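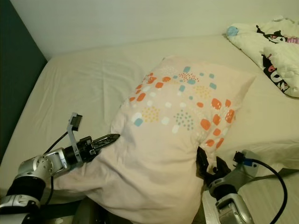

Flarcombe Neighborhood Assembly
Minutes of the regular meeting, Fri 6 June
Branch library, upstairs room

Chair: Bo-ram Ham
Minutes: Ottó Borbély

Call to order and agenda

The chair opened the meeting on time and thanked everybody for coming out on such a nice evening (what a turnout!). The agenda was approved with one change: the Poon Street item was moved up so that families with small kids could hear it and get home. The January minutes were approved with a correction to the spelling of Urnamholm.

Poon Street crossing

This took up the first half of the meeting, and it was a great discussion. The city has sent over a revised drawing for the crossing at Poon Street and the Urnamholm path. It now shows a raised crosswalk with a waiting area in the middle, which is what residents asked for in the survey. We had 117 surveys returned, more than for anything the assembly has ever put out, and the chair read several of the comments aloud. Lots of people wrote a whole page!

Residents from the north side of Poon Street asked whether the bus stop would have to move. The drawing shows it shifting east, past the pharmacy driveway. Some liked this and some didn't, mostly on account of the longer walk from the senior apartments. A resident who rides the bus daily suggested keeping the stop where it is and shortening the parking lane instead. The chair thought that was a terrific idea and will send it to the city engineer along with the survey results.

Motion: to support the raised crosswalk as drawn, and to ask the city to study leaving the bus stop in place. Passed, two opposed.
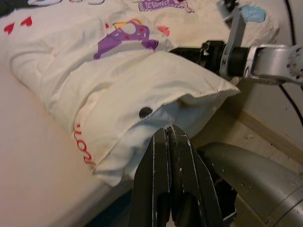

Photo: Bo-ram Ham

Urnamholm lot

The city still owns the vacant lot at the end of the Urnamholm path and has asked the neighborhood what it would like to see there before the land is offered for sale. Ottó Borbély presented the ideas collected so far. The favorites are a small park with shade trees, a covered market space, and affordable apartments with something public on the ground floor. There was real excitement about combining the last two, and several people stayed at the map during the break drawing on it in pencil.

A question was raised about drainage. The low corner floods in heavy rain, and anybody who has walked the path in spring knows it. Ottó will ask Public Works for the most recent drainage study and bring copies.

There was also a question about whether the zoning allows four stories. The answer is that it allows three, with a fourth by special permit. The planning department has offered to send a staff member to explain how the permit works, and the assembly said yes please.

No motion. The item continues to the next meeting.

Sidewalk repairs

Forko, the city's paving contractor, has finished eight of the nine sidewalk sections on our list. The last one, by the laundromat, is waiting on a gas line repair. Residents were very pleased with the new curb ramps, and one neighbor who uses a wheelchair said she can now get all the way to the library by herself. That got a big round of applause.

The chair asked for new locations for next year's list. Please send a street address and which side of the street. "The bad one near the corner" has been sent in before and is hard to find.

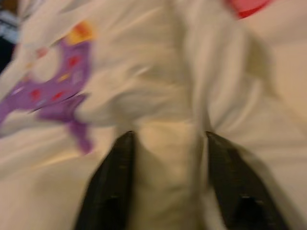

White fabric in folds, warm light

Open comments

Speeding on the hill was brought up again. The police department will put the speed display trailer back out after school lets out.

A resident asked for better lighting at the library book drop. The branch manager was in the room and said new fixtures are already on order. Wonderful news!

Action items

Bo-ram Ham: letter to the city engineer on the crossing and bus stop.
Ottó Borbély: drainage study; confirm date with the planning department.
Everyone: sidewalk locations to the chair before the next meeting.

The meeting adjourned at 8:50 p.m. Minutes respectfully submitted by Ottó Borbély.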